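September
By Mutua Mutiso
4 min read

The repair café at Domach is back for another season, and I am very pleased to say they have moved it out of the church porch and into the old seed merchant's on Brellotau Lane, where there is a roof over the whole thing and a kettle that switches itself off.

I went along on opening night with a lamp that has not worked since my mother had it, expecting to be in and out in ten minutes. I stayed until they were stacking the chairs! There were 62 people through the door by closing (they keep a tally on the back of an envelope, and I saw the envelope), and the queue for sewing machines went past the coat hooks and nearly out into the lane. Somebody had brought a mangle. I didn't know anyone under ninety still had a mangle, but the woman who owned it looked about my age and was quite fierce about wanting it back the same evening.

The big change this year is furniture. Up to now it has been toasters, zips and the odd bicycle, and if you turned up with a chair you were given a sympathetic look and a tube of glue. Now there is a proper furniture night once a month, run by a retired French polisher called Hsieh, who did his apprenticeship on ships' cabins and has opinions about spray polish that I can't really repeat in a local paper. He starts at half past six and he doesn't like being interrupted during shellac.

I am a convert. I had always thought of French polishing as something that happened to other people's sideboards, but he had us all rubbing away with little cotton pads inside the first quarter of an hour, and there's a rhythm to it once your wrist stops complaining. You go in circles, then figures of eight, then long straight strokes, and you must never, ever stop with the pad still on the wood. I stopped with the pad still on the wood. He was nice about it.

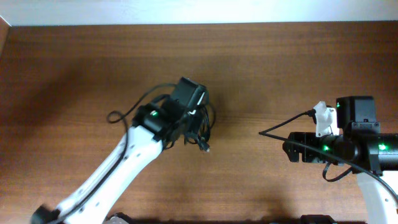 Most of us, I suspect, have at least one tired table at home that we've been hiding under a cloth, and Hsieh's advice is to take the cloth off and have a good look before you buy so much as a tin of wax. Start with the colour, he says, and look at it in more than one light. A warm reddish-brown top with a fine grain running across it can seem properly orange where it's bright and several shades darker where a shadow lies over it, and plenty of people reach for the stain when all they needed was to open the curtains. I did precisely that with a bookcase some years ago and it has been the colour of strong tea ever since.

After that comes cleaning, which took up far more of the evening than I expected. A barely damp cloth first, then a dry one, then leave it alone overnight. White rings from hot mugs are usually in the finish and can often be coaxed out. Black rings have gone down into the wood itself and are a bigger job, so he'd like you to bring those in early in the evening, please, and not at ten to nine with your coat on.

The money side is looking healthier too. The café needs 800 pounds to get through the winter, mostly for heating, and it has already had a good start from the summer plant sale and from Dreltoreo, the hardware shop on the corner, which is letting the fixers have sandpaper and screws at cost. Entry is still free. There's a tin by the door, and the cake is very reasonable (have the ginger one).

They are after more fixers, particularly anyone who understands clocks. There are 18 on the rota at the moment and between them they can manage most things with a plug or a hem, but three clocks were sent home untouched on the first night and one of the owners was properly upset. You don't need a certificate. You do need to sit through the safety talk, which is short and involves a burnt tea towel being passed round.

Furniture night has room for six pieces at a time, so ring the shop or put your name on the sheet by the door. Small tables and chairs only, as the stairs at the back are steep and wardrobes have been firmly ruled out. My lamp needed a new fuse, by the way. It's on the landing now and I keep going up to look at it.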